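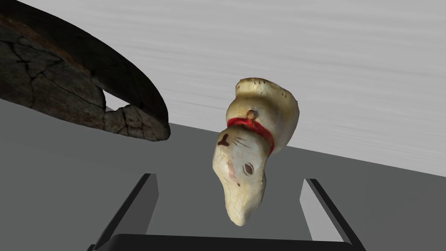 My aunt's will left me the house in Prestmont, the debts on the house in Prestmont, and a dog the size of a pear that was supposed to bring luck.

The lawyer read that last part without looking up. "One lucky dog, from Trarkitz, to be kept facing the door."

I asked him what it was worth. He said he did houses.

I had heard about Trarkitz all my life. My aunt went there once, in March, when she was young, and came home with a cough and a story. A woman at a market stall had told her that whoever kept one of these dogs would never lose anything that mattered. My aunt then lost a husband, a bakery and most of her hearing, and told the story anyway. When I pointed this out, at 14, she said I had a mean way of adding things up.

I moved in with two suitcases. The dog was on the hall shelf, facing the door. I turned it to face the wall, to see.

The next morning the boiler quit.

I want to be clear that the boiler was older than I was. It had been making a noise like a man clearing his throat for years. The repairman wanted 200 just to come out and look sad. I paid him, and I left the dog where it was. 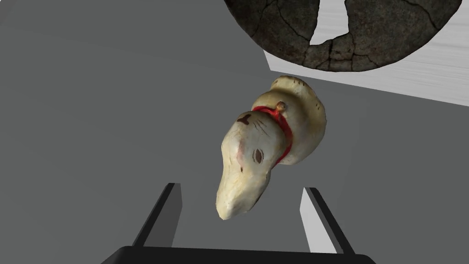 Picture: Dollex

Then the neighbor from across Yan Street came by with soup. She looked past me at the shelf and stopped talking.

"You turned him," she said.

"I was dusting."

"Your aunt turned him once. That was the week of the bakery."

I said the bakery had failed because there were two other bakeries on the same block and hers used margarine. The neighbor said that was one way to look at it. She gave me the soup but kept the lid, as if I might not be around to return it.

I ate standing up in my coat. It was good soup. The house was so cold I could see my breath over the bowl, and I thought about the woman at the stall, who must have sold the same promise all day long to anybody with a purse. I would have liked to ask her how many people came back to complain.

At two in the morning I went down for another blanket. I stood in the hall for a while. There was no reason to touch the thing. A boiler is a boiler. I told myself the shelf looked crooked, and while I was fixing the shelf I turned the dog around.

The boiler stayed broken until the part came in. I told the neighbor so when I brought back her bowl, and I may have sounded pleased.

"And what have you lost since?" she asked.

I was still trying to think of something when she went in and shut the door.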